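Showing a gripper how to tidy the small stuff: what works for me

I've been doing demonstrations by hand for two winters now, and the question I get most in the Clistcombe workshop group is how to get a clean set out of a fiddly household job. Jewelry and hair things are about as fiddly as it gets! Beads roll, elastic springs back, velvet grabs everything. So these are my notes, in no special order, and I'll keep adding to them as I mess things up.

Start with the grip before you start with the task. I spend the first few minutes just opening and closing the fingers on a scrunchie with nothing recording, until my hand stops thinking about it. If you jump straight in, your first dozen runs will have a little stutter before every grasp, and the policy will learn the stutter. Mine did. I trained on 440 runs of sorting bracelets last spring and the arm paused over every single bead like it was saying grace.

Pick a container with low sides. I went through a deep shoe box, a mixing bowl and a drawer organizer before I settled on something shallow, and it made more difference than any setting I changed. With deep sides you have to come in from straight above, your wrist locks up, and by run 100 you're dropping things (and cursing).

Soft things go between the fingertips, a good bite of fabric, not just the edge of the ruffle. Beads are different. Come down with the fingers on either side of one bead and close slowly. If you pinch the bare elastic it'll stretch as you lift and then ping off to who knows where. I found one under the radiator in June.

Mix up the starting layout. I put everything back in a different spot between runs, and I mean really different: flipped over, bunched up, half hanging on the rim, one thing lying across another. It's tempting to set things out in nice rows, but then all the arm ever learns is rows.

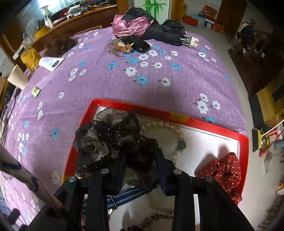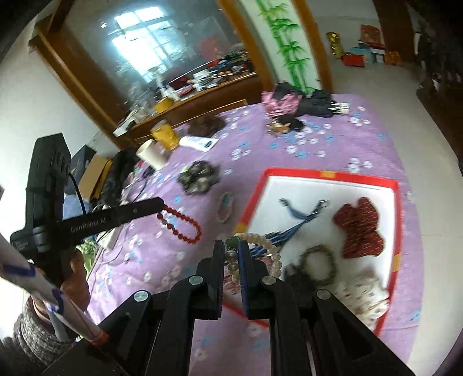
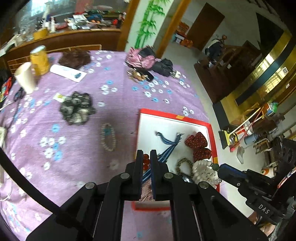 Scrunchies and beads, with the red-rimmed tray on the flowered cloth.

Do I need to own a robot arm before I start recording demonstrations?

You can start with only the hand-held gripper, as long as its fingers match the ones that will go on the arm later. I recorded for months before I had an arm to try anything on. What you do want early is a way to play your runs back, so you catch bad habits while there are still only a few of them.

Okay, more tips. Move at the speed of somebody putting away groceries. Slow motion feels careful but it gives you long, dull runs full of hovering, and whipping around smears the video. I hum something, which keeps me steady and annoys the rest of the house.

Keep your free hand out of it. Mine loves to sneak in and straighten things, and then I have a run where a bracelet uncurls all by itself as far as the arm can tell. Those go in the trash. I used to keep them if the ending was good, and I regret it.

If you fumble, decide quickly. A small miss where you back up and try again is worth keeping, in my opinion, so the arm gets to see a recovery. A big mess where you knock three things over gets deleted right then, while you remember which one it was. I scribble the run number on the back of an envelope. My last batch for the Utine project came to 664 runs, and without the envelope I'd never have found the bad ones.

Two people, two grippers: great fun, but agree on who goes first. When we tried it without a plan we both reached for the same thing over and over. Now one of us holds and the other pulls, and we swap roles every so often so neither side of the data is all one person's style.

Wipe the finger pads. Hair ties shed fuzz like you wouldn't believe, and a fuzzy pad lets smooth beads slide right out. A damp cloth does it, then let them dry fully before you go again.

Tie back your cables too. I loop mine once around my forearm with a soft strap so it can't drag across the things I've laid out.

And take breaks. My thumb gives out well before my patience does, and the runs after that point are always sloppy. I stop on Thursday afternoons no matter where I am in the batch and label what I've got with a cup of tea.

Next time I'll write up necklaces, once I work out how to lift one without it turning into a knot.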